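Giving up the second car

By Baltasar Segura
July
4 min read

We sold the second car in autumn. It was a small hatchback with a dent in the rear door and a radio that only picked up AM, and the rego was due. I'd been saying for a couple of years that we didn't need it. Then the renewal came in at $725, before insurance, and I put the ad up that night.

It went to a man from Skodcombe who looked under the bonnet, closed the bonnet and paid what I asked. He drove it off with the spare key still in our kitchen drawer. I posted it to him the next morning.

I've had a few emails asking how it's gone, so I'm writing it down while I still remember the early part.

The first month was mostly arithmetic. I work from home two days out of five and my partner's shifts at the hospital move around, so we had to start writing things on a calendar. Before that we never told each other when we were going anywhere. We had two cars and two sets of keys and went. Now there's a paper calendar on the side of the fridge with a column headed CAR, and whoever writes in it first gets the car. We've had one proper argument about it, over a dentist's appointment I'd booked by phone and not written down. I caught the bus to the dentist.

The bus is better than I remembered. The one to Minside leaves from the end of our street at twenty past the hour, and it's usually within a few minutes of that. The last one back is too early to be any use for a night out, and if you miss the connection at the hospital roundabout you're standing there for fifty minutes with no shade. I keep a book in my bag for that.

I also bought a bike, second-hand, a Viltora with a rack on the back. It's heavy and the gears slip between third and fourth. The ride to the shops is flat until the railway bridge, and then it isn't. For the first few weeks I walked the bike over. I can ride it now if I'm not carrying milk.

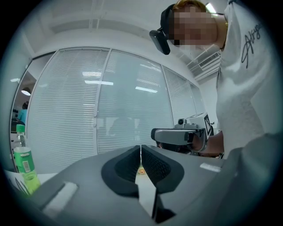 Maximiliano Sotomayor wrote to say that I was leaving out winter, and that he'd done the same thing with his family and lasted until the first fortnight of rain, when two kids and a cello had to be across town by half past eight. He bought another car in August and doesn't regret it. I think that's fair. We don't have a cello. Our youngest is old enough to get himself to school, and he mostly walks. If he were six I doubt we'd have tried it.

The wet weather has been a nuisance all the same. I ruined a pair of leather shoes and then bought some overtrousers, which are ugly and work well. On the really bad mornings one of us drops the other off on the way through, so there's a bit more sitting around in car parks with a thermos than there used to be.

As for money, I kept a list. Rego, insurance, a service, tyres put aside for, and petrol at whatever we were paying. Set against that I put bus fares, the bike, a new back tube, the overtrousers and the taxis. Over the year I expect us to be $2366 better off. I don't count the money from the sale in that, as it went straight on the roof. The taxis were the surprise. I'd budgeted $200 and we've spent over that already, nearly all of it on late trips home from the Riviere end of town.

There are things I miss. I used to go to the tip whenever I felt like it, and now the green waste piles up beside the shed until we've got a free Saturday's worth of driving to do in one go. I miss being able to leave a dinner early. I miss keeping a picnic rug and a pair of gumboots in the boot permanently - they live in the laundry now and I forget them every time.

The driveway has room in it for the first time since we moved in. My partner has put three big pots of tomatoes on the side where the hatchback used to stand - they're finished for the season and look terrible, but she says they got more sun there than anywhere out the back. She wants to try beans next.

The main car is due for its service next month and will be off the road for a day and a half. I've written it on the calendar.

Contact | © Baltasar Segura | Back to top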